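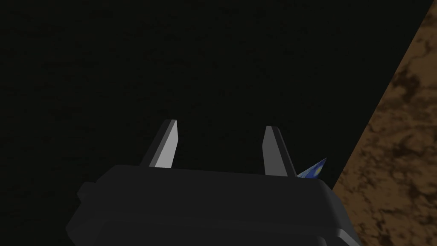 附件一:腕部视角,仿真渲染。夹爪张开,指间无物,蓝色目标件在右指外侧露出一角。

工单主题:Usuga 仿真环境中夹爪横向偏位,夹空后仍上报“抓取成功”
产品:Takulbridge(位姿与图像同步桥接)、Tidness 抓取流程包
提交单位:Prakcombe 自动化调试组
提交日期:3/8/20
优先级:提交时为“一般”,后改为“高,涉及安全”
状态:已解决,保留一项后续跟进

【提交人描述】

各位好,先谢谢你们上回帮我们处理许可证的事,那次回复得特别快,我们组里都记着呢。这次的问题比许可证要绕一些,我尽量写细一点,写啰嗦了请多包涵。

我们在 Usuga 里跑 Tidness 的标准抓取流程,末端是平行夹爪,相机挂在腕部,往前看正好能看到两根手指。流程大家都熟:先到观察位,识别目标,然后边横移边修正,停稳以后下探、闭合、抬起。以前这一套跑得挺顺的,换了新版 Takulbridge 之后开始出现偏位,夹爪停下来的地方跟目标对不上,差一截。附件一是其中一次停稳以后、下探之前存的图,蓝色那件应该在两指中间才对,结果它在右指的右边,大半还被夹爪壳体挡着,只看得见一个角和上面那个黄点。

更让人头疼的是后面。夹爪照样下探、照样闭合,日志里照样写“抓取成功”,然后机械臂就抬起来,往放置位走了,手里什么都没有。要是没人盯着画面,光看日志,会以为一切正常。我们有位同事就是看着一整屏的“成功”放心去吃饭的,回来才发现放置位上空空的,东西原封不动。

我们做过的事情,按先后写在下面:

先重启了仿真和桥接,没有变化。
把腕部相机的外参重新标了一遍,标定残差很好看,偏位照旧。
把夹爪模型删掉重新导入,检查了手指的零位和开口方向,没发现不对。
怀疑是目标件模型的原点不在几何中心,换了别的物件来抓,也偏。
怀疑是渲染太暗识别不准,把光调亮了跑过,也偏,而且偏的量差不多,看起来跟光没有关系。

偏位的量我们量过,是 12 毫米。方向上我们一开始以为总是偏左,后来有一次好像又偏右了,记录没有留全,不敢说死。

想请教两件事:一是偏位从哪里来,二是夹空了为什么还报成功。第二件我个人更担心一点,因为这个流程下一步是要搬到真机上去的。

日志包、流程配置、桥接配置都放在附件里了。日志是跑偏位那一次的完整记录,没有删减,所以会有点大,下载慢的话跟我说,我再切小。

【支持回复,Jairo Guzmán】

您好,我是 Jairo Guzmán,这张单子由我来跟。您写得一点都不啰嗦,做过什么、没做过什么都讲清楚了,给我省了很多来回。

有一件事我想放在最前面说:在第二个问题弄明白之前,请先不要把这份流程下发到真机。夹空报成功,在仿真里最多是白跑一趟,在真机上后面跟着的放置、换位、松爪都会在错误的前提下执行。偏位本身也一样,手指要是正好落在物件边上往下探,就会压到东西。我已经把这张单子的优先级调高了,也请您那边在流程库里把它标成“仅限仿真”。

再说偏位。我先看了您的附件一,又翻了日志里对应的那一段。停稳时关节误差很小,机械臂老老实实走到了它被要求去的位置,所以问题应该出在“要求去哪里”这一步,也就是目标坐标算错了。外参您重标过,残差也好,我暂时把它放到后面。

有几个问题想跟您确认:

一,识别目标的那一刻,机械臂是停着的还是在动?我看流程配置里“停稳后识别”这一项是关着的,不知道是有意关的,还是升级的时候被改掉了。

二,您提到有一次好像偏到另一边去了,那一次夹爪是从哪一侧靠过去的?哪怕只是个印象也请告诉我,这个信息很有用。

三,桥接配置里位姿缓存这一项您动过没有?

不着急,您方便的时候回就行。

【提交人回复】

Jairo 您好,流程已经在库里标成“仅限仿真”,我顺手把真机那边的下发权限也先收了,免得有人没看备注。

回您的三个问题。

“停稳后识别”是我们自己关的,很早就关了,为了节拍。旧版桥接下一直关着,没出过这种事,所以我压根没往那里想。识别的时候机械臂确实在横移。

偏到另一边的那次,我去问了当时值班的同事。他说那天他把料位换到了另一头,夹爪是从右边往左走的。他印象里目标落在左指外面,但没有存图,只能算口头的。附件一那次我可以确定,是从左往右走。

位姿缓存我没动过,也不知道有这一项。刚才照着您说的去翻配置文件,看到里面有个缓存深度,值是 3。旧版的配置我们留了备份,里面没有这一行。

另外补一句,我们的腕部图像是 60 赫兹,桥接的输出也设成一样的频率,不知道有没有关系。

【支持回复,Jairo Guzmán】

太好了,您补的那一句非常有关系,值班同事的印象也帮了大忙,请替我谢谢他。

我把目前的推测写出来,您看看跟您见到的对不对得上。先说明这还是推测,要等您那边跑过对照才算数。

Takulbridge 要做的事情是给每一帧图像配一个当时的腕部位姿。图像告诉我们“目标在相机的哪个方向、多远”,位姿告诉我们“相机当时在哪里”,两个合起来才是目标在基座下的坐标。新版加了位姿缓存,本意是让网络抖动时位姿更平滑,从缓存里取数的时候应该按时间戳去找跟图像最接近的那一条。可是从您的日志看,它取的是缓存里最老的那一条。缓存深度是 3,频率 60 赫兹,也就是说位姿比图像晚了 50 毫秒。

机械臂停着的时候,晚一点没有任何影响,前后位姿是一样的,这也解释了为什么您重标外参残差很漂亮:标定的时候每个点都是停稳了才采的。机械臂一动起来就不一样了。从左往右走,图像是新的,位姿是旧的,系统以为相机还在左边一点的地方,于是算出来的目标也跟着往左挪了一截,夹爪就停短了,目标留在右边。从右往左走,道理相同,方向反过来,目标就会留在左边。两头都跟您说的一致。

量也对得上。我用您流程配置里的横移速度乘上这段延迟,得出来就是您量到的 12 毫米。

麻烦您那边做几组对照,顺序您自己定,每组之间把仿真复位一下就好:

把“停稳后识别”打开,其他不动,看偏位是否消失。
关回去,把横移速度减半,看偏位是否也跟着减半。
速度恢复,从另一侧靠近,看方向是否反过来,这次请务必存一张停稳后的图。
最后把缓存深度改成一,看偏位还剩多少。

每组都请保留桥接日志,要带时间戳的那种。在桥接配置里把日志级别调到“详细”,图像时间戳和所配位姿的时间戳会并排打出来,一眼就能看到差多少。顺便提醒一句,“详细”级别写盘很快,跑完记得调回来,我自己就有一回忘了,把测试机的盘写满了,挺丢人的。

再说夹空报成功的事。这一条跟偏位是两码事,只是碰巧被偏位带了出来。我看了 Tidness 的配置,您那边的成功判据用的是“闭合指令完成”。这个判据只说明夹爪收到指令并且动作做完了,不管手里有没有东西。手指一路合到底,指令当然也算完成,于是就报成功。合适的判据应该看闭合以后的实际开度:夹住物件时手指会被物件撑住,停在比零大的位置;合到底了,就说明中间是空的。Tidness 里有这个选项,叫“开度校验”,默认应该是开的,我不确定您那边为什么是关的,我去查一下升级脚本。

【提交人回复】

对照都跑完了,结果写在这里,日志一并上传。

“停稳后识别”打开:偏位没有了,两指正对着目标下去,夹住了,抬起来也没掉。我们几个人围着屏幕看,居然有点感动,哈哈。

关回去、速度减半:偏位还在,明显变小,量下来差不多就是一半。

从右往左靠近:目标在左指外侧,跟您推的一样。我把值班同事叫过来看,他很得意,说他就记得是这样。图已经存好了,跟日志放在同一个压缩包里。

缓存深度改成一:偏位几乎看不出来了,夹爪能夹住,不过停的位置跟打开“停稳后识别”时还是有一丝差别,量具上读得到,肉眼看不大出来。

时间戳我也看了,出问题的那几组,图像和位姿之间确实一直差着 50 毫秒,非常稳定,稳定到让我有点懊恼,早看一眼就知道了。

成功判据那边,我把“开度校验”打开以后,故意用旧的缓存设置再跑了一遍,让它偏。这次夹爪合到底,流程停在原地,报“未检测到物件”,没有再往放置位走。这才是我们要的样子。

有一个小问题想问:开度校验的下限我们该设多少?我们抓的物件有厚有薄,最薄的那种是垫片,合上以后开度本来就很小,我怕设高了会把真夹住的判成夹空。

还有,我翻了组里的旧记录,开度校验应该是我们自己关的,当时就是因为抓垫片老是误报。关的那位同事已经调去别的项目了,备注里只写了“暂时关闭”。所以升级脚本您就不用查了,不好意思,让您白操心。

【支持回复,Jairo Guzmán】

不用不好意思,脚本我已经查了,确实没有动那一项,查一遍我也踏实。“暂时关闭”这四个字我在很多客户的配置里都见过,我们自己的也有。

对照结果很完整,原因可以定下来了:新版 Takulbridge 从位姿缓存取数时没有按时间戳匹配,取的是最老的一条。这是我们这边的缺陷,我已经登记到内部,研发确认能复现。给您添了这么多麻烦,真的很抱歉。

缓存深度改成一以后还剩的那一丝差别也能解释。深度为一的时候不再有积压,可是图像和位姿本来就不是同一瞬间采的,运动中总会差一点点。旧版里是靠插值把这一点补上的,新版把插值挪到了缓存匹配的后面,匹配错了,插值就没有起作用。补丁里两处会一起改回来。

补丁出来之前,请您按下面的办法临时处理:

“停稳后识别”保持打开。节拍会慢一些,我知道您那边在意这个,但这是最稳妥的。
缓存深度改成一。两项一起用,免得哪天有人为了节拍又把前一项关掉。
横移段的速度先不要往上提。
真机仍然不下发。

关于开度校验的下限,我建议不要整条流程共用一个数,按物件分开设。Tidness 的物件表里每种物件可以填自己的夹持厚度,校验时会拿实际开度去跟厚度比,差得太多就算没夹住。厚的物件这样设就很宽裕。垫片这一类确实难办,夹爪自身的回零误差跟垫片厚度已经在一个量级上了,光看开度分不清,我不想给您一个听起来好听、用起来不准的数。垫片可以在开度校验之外再加一道图像校验:抬起以后在腕部视角里确认指间有没有东西,没有就停下。仿真里做这一道很便宜,真机上要看您那边的光照条件。

另外,流程报“未检测到物件”以后的动作也请看一下。默认是原地停住等人处理,有的客户会改成自动重试。我建议先保持默认。偏位的原因还在的时候,自动重试只会在同一个错误的地方再压一次。

【提交人回复】

临时处理都已经做了。物件表我和同事一起填的,以前大半是空着的,趁这个机会补齐了,厚度是拿卡尺一件一件量的,没有抄图纸。

图像校验加在了垫片流程里,仿真里跑下来没有误报。真机的光照我们另外找时间看,那边靠窗,下午的光不太好伺候,估计还得折腾一阵,到时候可能又要来麻烦您。

自动重试我们确实有一条流程是开着的,看了您的话马上关掉了。说来惭愧,开它的人是我。

【支持回复,Jairo Guzmán】

补丁已经放到您的下载区,装之前请先把桥接配置备份,装好以后缓存深度可以恢复成原来的 3,配对方式那一项确认写的是“按时间戳”。

装完请重复之前那几组对照,尤其是关掉“停稳后识别”、原速、从两侧分别靠近的那两组。日志还是用“详细”级别,图像和位姿的时间戳应当对齐。要是还看得到固定的差值,哪怕很小,也请直接告诉我,不用客气。

【提交人回复】

装好了,两侧都跑过,原速,“停稳后识别”关着。偏位没有了,两边都夹得住,时间戳对齐,没有固定差值。缓存深度已恢复。节拍也回到了原来的水平,组长很高兴,我也很高兴。

我们内部商量了一下,“停稳后识别”在仿真里关着用,真机上先打开,等跑满一段时间再说。开度校验两边都开,并且在配置里写了备注,注明关闭要经过谁同意,不再只写“暂时关闭”了。

附件一我想留在我们自己的故障手册里,配上这次的说明,以后新来的同事再见到目标跑到手指外面去,先去看时间戳,别像我一样一上来就重标外参。可以引用您关于新图像、旧位姿的那段解释吗?写得很好懂。

【支持回复,Jairo Guzmán】

当然可以,随便用,能写进手册我很荣幸。引用的时候请把受影响的范围也写上:只有新版未打补丁的 Takulbridge,并且在运动中识别,才会出现。旧版不受影响,免得有人照着手册去改一个没有问题的配置。

重标外参也不能算走弯路,那一遍做完,我这边少查了一大块。

处理小结,供归档:

现象:夹爪横向停位不足 12 毫米,目标落在行进方向一侧的手指之外;夹空后流程仍上报成功。
原因一:Takulbridge 新版位姿缓存取数错误,位姿落后于图像。
原因二:Tidness 流程中开度校验被关闭,成功判据只看闭合指令是否完成。
处理:安装补丁;开启开度校验,按物件填写夹持厚度;垫片流程增加图像校验;关闭自动重试。
验证:在 Usuga 中从两侧、原速复测通过,由提交单位完成。
未完成:真机上的垫片图像校验,受现场光照影响,待 Prakcombe 另行安排,届时新开工单并关联本单。

工单按“已解决”关闭。真机恢复下发前,请先低速空跑一遍,旁边留人,急停放在手边。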